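Note d'avancement, août
Projet Tawhiri, lot « petites tâches d'atelier »
Rédaction : Serena Valentini, pour Angus Moffat (Wimside)

## Où en est-on

La question posée au départ était simple : une machine peut-elle prendre en charge une partie du travail de notre atelier de réemploi informatique ? Pour le tri des câbles et le rangement en bacs, la réponse est oui, avec une surveillance légère. Pour le démontage des unités centrales, elle reste partielle.

Nous avons réalisé 698 essais depuis la dernière note, tous gestes confondus. Le démontage en représente la plus grosse part et nous a coûté presque tout le temps de réglage. L'approche vers la carte mère est maintenant correcte tant que les câbles d'alimentation restent sur les côtés du boîtier. Dès qu'une nappe traverse la zone de travail, un opérateur doit l'écarter à la main.

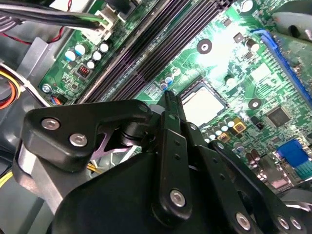

## Processeurs

La prise d'un processeur par ses deux côtés, entre les doigts de la pince, est le geste que nous maîtrisons le mieux. La dépose est moins régulière. Un décalage de 2 mm suffit à faire échouer la mise en place, et la correction automatique ne le rattrape pas toujours.
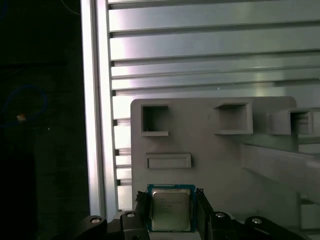

Hikora nous a livré une nouvelle version du logiciel de guidage, installée sur un seul poste pour le moment. Nous attendons d'avoir terminé les essais comparatifs avant de l'étendre. Les leviers de socket restent manœuvrés à la main, comme les clips des ventirads.

Côté temps, un opérateur formé va encore plus vite que la machine sur un boîtier complet. L'écart se réduit sur les séries identiques. Il ne se réduit pas sur les lots mélangés que nous envoie Bodeo, où chaque modèle demande un nouveau réglage.

## Dépenses et suite

Le budget matériel est consommé à 19 % de moins que prévu, l'achat du second poste étant reporté. Je propose de le garder en réserve jusqu'à la prochaine revue.

À faire :

- finir les essais comparatifs du logiciel Hikora ;
- demander à Bodeo un tri par modèle avant envoi ;
- reprendre la dépose avec des doigts moins souples (8 jeux commandés) ;
- chiffrer le temps opérateur réel, reprises comprises.

J'ai besoin de votre accord sur le report du second poste avant de répondre au fournisseur.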